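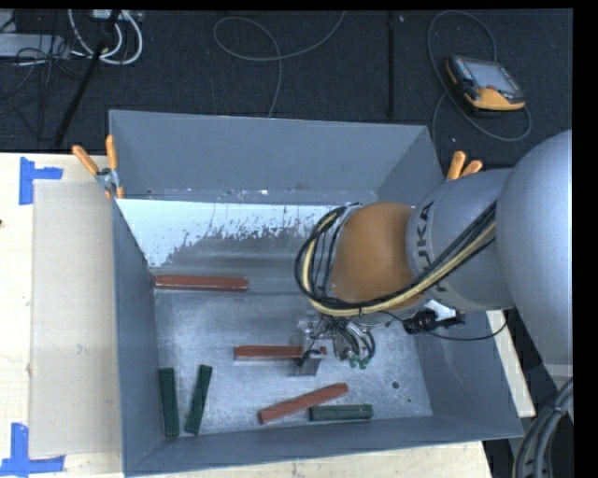 Archie Imrie wanted to know, before any of us had our coats off, whether the thing had hurt anybody. It hadn't, and Zarmeena Cheema told him so straight away, and then she told us she wished more visitors would start with that one. So that was how our afternoon at Flesen began, and I liked the place from that minute on.

I'd signed up for the July open house mostly for the company (there were nine of us in the end, squeezed into two cars), and I half expected a slide show and a tray of cookies. We did get the cookies. But instead of the slides, Zarmeena took us through a fault they'd had in the spring with their bin picking work, and she went through it so patiently and with so much good humor that I filled four pages of my notebook and had to borrow a pen from Vinh Lò for the fifth.

The job itself is easy enough to explain. Bars lie in a metal bin any old way, the arm reaches down, takes one and sets it somewhere else. They call the test program Emine, and one complete run of it is 520 picks. The day things went wrong they had reached pick 308 when the gripper went for a bar lying close to the wall, and the arm kept pushing down after the fingers had already met the floor of the bin. There's a force limit that should have stopped it. It had been raised that morning for a different test, with the arm carrying something heavier, and the person who raised it had gone home at lunchtime with a toothache! The arm did stop in the end, on its own built-in protection, but by then one finger was bent and the bin had shifted on the table.

What I found most interesting was the part after that. Hiếu Đồng, who was on the evening shift, fitted a new finger and started the program again, and it missed. Then it missed again, always to the same side. The bin had moved so little that he couldn't see it, and the program was still reaching for bars where the bin used to be. He spent two hours looking for trouble in the software – he told us this himself, laughing and rubbing the back of his neck – before he thought of putting a ruler on the table.

They've changed a few things as a result. The bin is clamped now, and its position gets checked after any stop, even a small one. The force limit goes back to its normal value every time a program is loaded, so anyone who needs it higher has to set it again and write down why. There is a paper logbook for this, a big red one, and Lợi Đỗ let me leaf through it. The bent finger is taped inside the cover.

Vinh asked what would have happened if a hand had been in the bin. Zarmeena didn't soften her answer one bit. With the limit where it was that day, she said, it would have been a bad injury, and the rule about keeping hands out while the drives are on is older than the fault and stays exactly as it was. They did a stop for us afterward with the arm moving slowly, all of us well back, and I will admit I jumped at the clunk of the brakes.

Since the changes they have done 1,238 picks without a force stop. Archie felt that wasn't very many, and Lợi agreed with him quite cheerfully and said to ask again next year.

If you'd like to go, the next open house is in October and you do need to put your name down ahead of time. Wear flat shoes, and take the second entrance past the bakery, as the first one leads to a loading dock and a very long walk around. We had to turn both cars in there, with a delivery truck waiting behind us.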